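Objet : Re: [liste] Suspension du compte Trevano

Bonjour à tous,

Je réponds à Nazar, avec un peu de retard sur le fil.

Le 26 juillet 2026, Nazar Didenko a écrit :
> Trevano a perdu son compte sur Ziden à cause de son billet
> sur les fossiles de Toledo. 470 signatures déjà pour la
> pétition. C'est de la censure religieuse, il faut relayer.

Je veux bien, mais d'où le tient-on ? Le message de Ziden, tel que Trevano le recopie, parle de « publications répétitives ». Pas un mot sur les fossiles ni sur la religion. 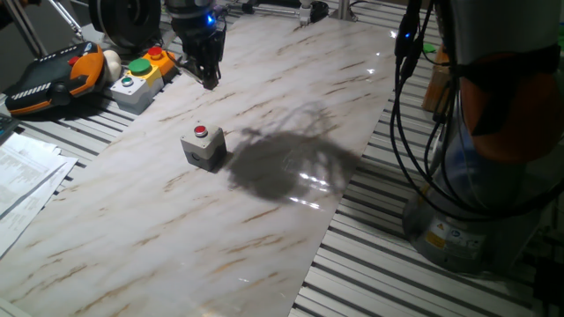

Le billet en question datait de juin et il est resté en ligne des semaines. Entre-temps, Trevano a posté deux fois le même lien sous les 800 messages d'un fil de Pukavance. J'ai vu des comptes sauter pour moins que ça, y compris chez des gens qui défendaient la Création.
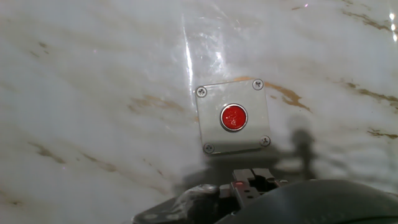

Lecture : 2 min

Je ne dis pas que Ziden est irréprochable, leur modération est opaque. Mais avant de signer, j'aimerais lire le courrier complet, avec les en-têtes. Nazar, tu peux le lui demander ?

D'ici là je ne relaie rien.

B.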